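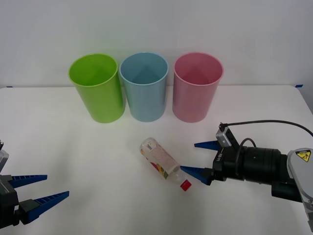 4. Adding the life story to a Zellton memorial page

Once the name and dates are saved, you're ready for the part families tend to read first (and read over and over, in our experience!), so please take your time with it.

4.1 Open the page and choose Life Story from the menu on the left.

4.2 Type or paste the obituary into the large box. It holds up to 3,390 characters, spaces included, and the counter turns orange when you have 50 left.

4.3 Under Family, add each relative on a separate line, with the surname last. Accented letters are welcome, so Haris Bošković and Līga Lepik will come out properly spelled.

4.4 Fill in the service details: church or hall, day, and time. If the family hasn't settled on a time yet, tick To Be Announced and come back later.

4.5 Click Save Draft, then send the preview link to one relative for a read-through.

Note: Nicknames go in their own field, beside the given name. Please leave out the quotation marks, as Zellton adds them for you.

Caution: Publish notifies everyone following the page straight away, and those emails can't be recalled. Check the spelling of every grandchild's name before you click it.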